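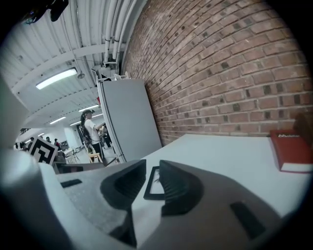
Customers should know the full price of their party decorations before they pay any deposit, Unathi Van der Merwe told the shop's regular clients last week, and from now on they will. Vustow, the event decoration and gift company in Damitz, has published a complete price list for its rental department, and it applies to all orders confirmed after 8 October 2024.

Until now, the company made a separate offer for each event. A customer described the hall, the number of guests and the colors, and received a sum by e-mail two or three days later. Many people liked this personal way of working. Others complained that they could not compare one offer with another, and that delivery and collection were sometimes written on a second page which they had not noticed.

The new list covers 1,571 rental items, from single candle holders to complete flower walls. Each item has one price for a weekend and one for a full week. Delivery inside Damitz costs $53 for any order, and this sum already includes collection on the next working day. For Arnard and the villages along the river, the driver's time is added, and the customer sees it on the same page before confirming.

Van der Merwe, who is responsible for the rental department, began to prepare the list in June. The work took longer than planned. Some of the older pieces had never had a fixed price, and a few had been lent to good customers without payment for so many years that they did not appear in the books. "We had to agree on the value of every vase," she said. "There were long discussions about the vases."

The company decorated 364 events last year. Weddings were the largest group, followed by company dinners and children's birthdays. According to Vustow, around half of the customers ordered one of the standard table sets and asked for only small changes, such as another color of ribbon or a name card in a second language. For these orders the personal offer did not bring much advantage, and it kept two employees at their desks during the busiest months.

For larger celebrations, the personal consultation will continue. It is free for the first hour, and customers are asked to bring a floor plan of the room if they have one. A visit to the place itself can be booked as well – this was possible before, although it was not mentioned on the website.

Nicanor Urquijo, who manages the Alcantara banquet rooms in Arnard, welcomes the change. His guests often bring their own decorator, and disagreements about extra costs usually come out on the evening before the event, when there is little time to solve them. "They are arguing in my lobby about a fee for balloon stands," he said. "If the fee is on the paper already in spring, I can go home earlier." He would also like to see fixed hours for setting up. Vustow has answered that it will discuss this with the larger halls during the winter.

Not all customers will pay less. Chair covers become cheaper, and so do the simple balloon columns in one color. Fresh flower arrangements are more expensive than in most of last year's offers, and the tall mirror stands have gone up too. The deposit for glass items stays the same. It is returned within four working days after collection, if nothing is broken or missing.

One point may cause questions. Orders which were already confirmed under the old system keep their agreed price, even when the new one is lower. Van der Merwe explained that many of these offers contain special conditions, for example free use of a storage room, and that they cannot be compared line by line. Customers who wish to change to the new list may cancel the old order without a fee and book again, as long as the event is more than a month away.

The gift department is not affected. Gift baskets and printed balloons for home delivery are still sold at the prices shown in the shop, and the Christmas selection will arrive at its usual time.

The price list can be read on the company's website or picked up in printed form at the counter in Damitz. The Alcantara reception desk in Arnard also keeps some copies. A version with photographs of all items is being prepared – the company hopes to have it ready before the spring wedding orders begin.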